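Progress report, April
Equipment planning for the Idum kitchen automation work
Prepared for the Nomitz program office by Cleiton Rocha

## Where the purchase stands

We have not spent any of the hardware money yet. The plan you approved was to test layouts and grippers in simulation first, then buy. That testing is still going on, and it has already changed two lines in the budget.

The main open item is the gripper. We have quotes from Grikier and Camacho, both for two-finger models. Grikier's comes to 4,000 with the mounting plate and cable set. Camacho's is lower, but the plate is extra and they have not priced it. I asked again on Friday.

## Simulation work

The table runs check how the arm behaves near a border. Our simulated table has an angled edge with a groove and a lower ledge beyond it, and we wanted to know how much clear surface the arm needs before the ledge becomes a problem. We planned 200 runs for this set and have finished 90. The wood-grain surface stays as it is until the set is complete, so the results can be compared.

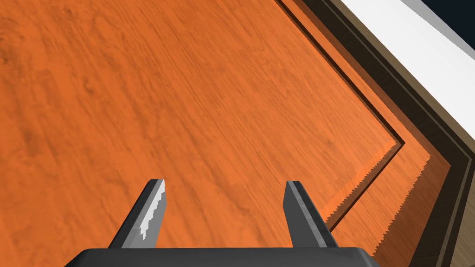
Grikier's sales office wrote back that we should not settle finger length from rendered runs alone, and that they would rather lend us a sample set before we sign. The loan would be free apart from shipping. I would like to accept, even though it moves the order back.

The counter runs are less far along. They use a marble countertop with tomatoes and a spatula near a black appliance, and there is a humanoid hand in the model as well as the gripper. We have not decided whether to price a hand of that type. It was not in the original request, and I have left it out of the figures below.

Two things still need work in the counter model:

- Clearance between the gripper and the appliance. The current setting is a guess carried over from the table model.
- Jagged edges in the rendering. They do not affect the motion results, but they get in the way when we review camera views.

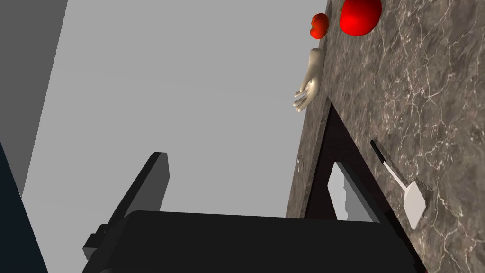
## Budget

| Item | Amount | Status |
|---|---|---|
| Gripper, plate and cables (Grikier) | 4,000 | Quoted, not ordered |
| Spare fingers | 594 | Quoted, not ordered |
| Shipping for sample set | 200 | Needs your approval |
| Mounting plate (Camacho) | Open | Waiting on price |

The shipping line is new. Spare fingers were listed under general supplies in the last report and now have their own line.

## What we need from you

Please approve the shipping cost and let us hold the gripper order until the sample set has been tried. If the order has to be placed in this budget period, tell us soon and we will go with the Grikier quote as written.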